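Je cherche des goûteurs (et des gens qui cuisinent n'importe comment, comme moi)
Appel à participation, atelier Hurum

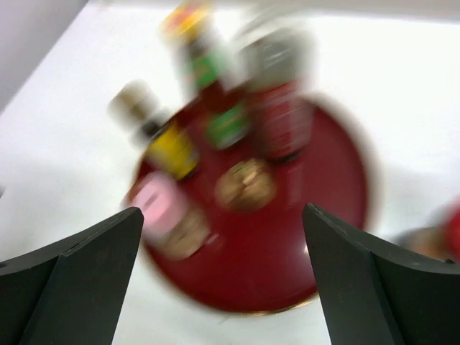
Un plateau, trois bouteilles, un pot à dessus rose.

Bonjour à toutes et à tous ! Je prépare depuis bientôt deux ans un petit livre sur les condiments du quotidien, ceux qu'on achète une fois, qu'on ouvre avec enthousiasme et qui finissent derrière la moutarde jusqu'au prochain déménagement. Le livre s'appellera sans doute Fonds de placard (mon éditrice préférerait quelque chose de plus appétissant, on en discute encore) et il sortira aux éditions Tiedemann, au mois d'avril si je rends mes textes à l'heure.

Pour le finir, j'ai besoin de vous. De 50 personnes, pour être précise, qui acceptent de venir goûter, de me raconter leur cuisine et de me laisser poser des questions franchement indiscrètes sur la porte de leur frigo.

Qui je cherche

Pas besoin de savoir cuisiner. Je le mets en premier parce que la dernière fois j'ai reçu surtout des candidatures de gens très doués, avec des levains qui ont un prénom, et c'était un plaisir de les lire mais mon chapitre sur les pâtes au ketchup n'a pas avancé d'une ligne. J'aimerais donc vraiment des étudiants, des parents qui font à manger à 19 heures avec un enfant accroché à la jambe, des retraités, des gens qui travaillent de nuit et dînent au petit matin. Si vous mettez de la sauce piquante sur tout, écrivez-moi. Si vous n'en avez jamais acheté, écrivez-moi aussi.

Il faut avoir plus de 18 ans, parler français assez couramment pour bavarder une heure, et pouvoir venir deux fois à l'atelier Hurum. C'est au rez-de-chaussée, l'entrée est de plain-pied, il y a un ascenseur au fond mais vous n'en aurez pas besoin.

Côté allergies, je suis obligée d'être stricte : je ne peux pas accueillir de personnes allergiques à l'arachide, au sésame, au soja, à la moutarde, au poisson ou au céleri. On manipule tout ça sur la même table et je ne veux prendre aucun risque. En revanche il y a un parcours végétarien complet, et un parcours sans alcool (certains vinaigres et certaines sauces fermentées en contiennent un peu).

Comment ça se passe

La première séance dure deux heures et demie. On est 13 autour de la table, moi comprise, et on goûte à l'aveugle une série de sauces avec du riz nature, du pain et des légumes vapeur. Vous notez ce que vous voulez sur une fiche, des mots, des souvenirs, des insultes. Un de mes participants du printemps a écrit « la cantine, le jeudi, en CE2 » et c'est devenu le titre d'un chapitre.

La deuxième séance est individuelle et dure une heure. Vous apportez un condiment de chez vous, entamé de préférence, et vous me racontez comment il est arrivé là, avec quoi vous le mangez, qui vous l'a fait découvrir. J'enregistre le son pour ne pas passer mon temps le nez dans mon carnet. L'enregistrement est effacé à la parution du livre et vous relisez tout ce que je cite de vous avant l'impression. Vous pouvez choisir un pseudonyme, et même un pseudonyme ridicule.

Entre les deux, un petit carnet à remplir pendant une semaine : ce que vous avez ajouté dans votre assiette, midi et soir. Ça prend trois minutes par jour. Les jours où vous n'avez rien ajouté comptent aussi, merci de les noter quand même !

Ce que vous y gagnez

Un dédommagement de 50 euros, versé par virement après la deuxième séance, plus le remboursement du trajet en transports en commun sur présentation du ticket. Vous repartez également avec un exemplaire du livre à sa sortie, et votre nom (ou pseudonyme) dans les remerciements. L'épicerie Grondholm, qui fournit une bonne partie des sauces, offre à chacun un petit sachet de dégustation. Je ne choisis pas ce qu'il y a dedans, donc pas de réclamations auprès de moi si vous tombez sur la pâte de piment fumé.

Pour participer

Envoyez-moi quelques lignes par le formulaire du site de l'atelier Hurum, rubrique « Fonds de placard », avec :
votre prénom et votre âge
vos disponibilités, plutôt en journée ou plutôt en soirée
vos allergies et régimes éventuels
le condiment le plus ancien de votre cuisine, et sa date de péremption si vous osez

Pas de CV, pas de lettre de motivation. Je lis tout moi-même et je réponds à tout le monde, y compris quand c'est non, mais laissez-moi une dizaine de jours. Date limite : 11/07/2025.

Si vous venez à deux, en couple ou en colocation, faites deux messages séparés, j'aime bien comparer les versions. Les chiens restent à la maison, par contre, on a essayé une fois.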